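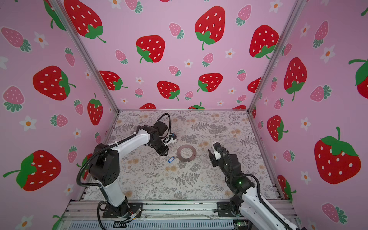

Marit Eide wrote in to say that our piece on Cevesik's accounts was the first time she understood why a company could double its sales and still need to borrow money to make payroll, and could we please do more of those and fewer roundups of who raised what. Well, Marit, yes. We'd love to. We need another pair of hands first, and that's what this page is for.

Part-time filings writer, Kikholm newsletter (remote)

Hi! I'm Sabine Ruppert and I edit Kikholm, a newsletter about the money side of small finance companies: payment apps, invoice lenders, budgeting tools, the odd discount broker. We get hold of their annual accounts, read them properly (notes included, the notes are where the fun is) and write up what we find in language a normal person can follow over breakfast. We have 1,797 paying subscribers, which pays for two of us and, from November, a third.

Right now the two of us are me and Dörte Reinholz. Dörte builds the spreadsheets and I do most of the writing. Last year we covered 68 companies and had to skip plenty more that I really wanted to do, including a couple that readers had asked for by name. I still feel bad about the pet insurance one.

So what's the job?

You'd write one filing story a week, usually 700 to 900 words, plus a handful of short items for the Friday-style grab bag at the bottom of the newsletter (it's called that even though it goes out whenever it's ready). A filing story starts with a set of accounts and a question. Where did the revenue come from? Why did the staff bill jump when headcount hardly moved? Who is this related party that got a loan with no interest on it?

You pick most of your own companies. I'll throw in a few when something is in the news or when a subscriber has asked nicely. You'd pull the filing, put the main figures into our template, draft the story, and send the company your questions with a fair deadline. Then Dörte checks every number against the source, I edit, and we go back and forth until all three of us are happy. Usually that takes two rounds. My own Codeck story took six, and I was the editor, so don't worry if yours come back with a lot of red on them.

Speaking of Codeck, go read that one if you want to see what we're after. It's free to read on the site. The company sells invoicing software, and everybody had been writing about how fast revenue was growing. The growth was real, but a big slice of it came from interest on customer money sitting in its accounts, and the software part was up only a little. It was right there in note 5. That's the whole story, and it took me a week to find a plain way to say it.

Who I'm hoping to hear from

Someone who can read an income statement, a balance sheet and a cash flow statement and notice when they don't seem to be telling the same story. I don't mind how you learned. You might have been a bookkeeper or a junior auditor, you might have worked the credit desk at a bank, you might be a reporter who got stuck with the business pages and ended up liking them. I studied Dutch and learned accounting from a library book and a very patient ex-colleague.

You should write clean, simple sentences. If a draft says "the firm witnessed a significant uptick in its topline," I'm going to change it to "sales went up," and I'd much prefer you got there before me!

You need to be fine with emailing strangers awkward questions and then emailing them again. Most finance chiefs are perfectly pleasant. A few aren't. I'll back you up on anything we've agreed to run, and I take the calls from lawyers myself (there have been two, both quite dull).

Reading knowledge of German or Czech would be lovely because so many of the companies we follow file in one or the other. It's a bonus, please don't skip applying over it. Dörte reads German and I get by.

You can't hold shares in companies we cover, or in their close competitors. Index funds are fine. If you've got something messy, like options from an old job, tell me early on and we'll work out whether we just keep you away from that company.

What you don't need: a degree in anything in particular, a big following, experience with video (we don't make any), or opinions on crypto.

Hours and money

It's 20 hours a week, spread however you like, apart from one call with me and Dörte that starts at 10 a.m. our time and is supposed to last half an hour. The pay is a flat 157 euros per half day, five half days a week, whether or not a story makes it into print that week. Sometimes a filing looks great for three days and then there's nothing in it. I'd sooner pay you for those days than have you feel you need to squeeze a story out of them.

You'd be on a contract for the first six months. After that, if it's working for everyone, I'd like to put you on staff, at the same hours or a few more. I can't promise full time. The subscriber number would have to grow a good bit first and I don't want to dangle something I can't deliver.

You get your own login to Wendt, the filings database we use, and we pay for any documents you need to order. We pay for a course a year too, if there's one you fancy. Dörte did one on consolidated accounts last spring and has been unbearable about goodwill ever since (I mean that with love).

Time off is paid, including during the contract period. We close completely for two weeks in the summer and between Christmas and New Year.

A few things you might be wondering

Will my name be on the stories? Yes, always. If Dörte has done heavy lifting on the numbers, hers goes on as well.

Can I keep other clients? Sure, as long as they aren't companies we write about, or PR agencies that work for them. Writing for another publication is fine. Just don't sell them the same story.

Do I need to be in Europe? You need to be awake for the call, and to be able to send us an invoice. Beyond that I don't mind.

Do you take money from the companies? No. We don't run ads or sponsored posts and we don't do paid events. It's all subscriptions.

Is it lonely? A bit, some weeks. We have a group chat that's nearly always going, and twice a year we meet up somewhere with decent trains and eat too much. I've worked in a loud newsroom and I do miss it now and then, so I won't pretend this is the same thing.

Can I use AI to write my drafts? No, please write them yourself. I want to hear how you explain things.

How to apply

Send me an email at the jobs address on our contact page with "filings writer" in the subject line. In it I'd like:

A few paragraphs on who you are and what you've been doing. No formal cover letter, just write to me the way I'm writing to you.

Two things you've written. They don't have to be published and they don't have to be about finance, although one that has some numbers in it would help me a lot.

One company you'd want to look at first, and what you'd want to find out. Three or four sentences is plenty. I won't use your idea if we don't end up hiring you, unless I ask you and pay you for it.

A resume is fine if you've got one handy. Leave off the photo and your date of birth, please.

I read everything myself and I answer everyone, though it might take me two weeks. From there I'll set up a chat with six or seven people, half an hour each, mostly about your samples. Then I'll ask three of you to do a paid trial: one short set of accounts, one day's work at the normal rate, 400 words at the end. Dörte and I will send notes on it no matter what we decide.

Applications are open until the end of the month, and I'd like the new person to start in November, when a big pile of year-end accounts tends to come in. If you'd be perfect but can't start until January, write to me anyway and say so.

If you've got a question first, send it to the same address. And if you know somebody who spends their evenings reading footnotes in annual reports and thinks that's normal, please forward them this page.

Sabine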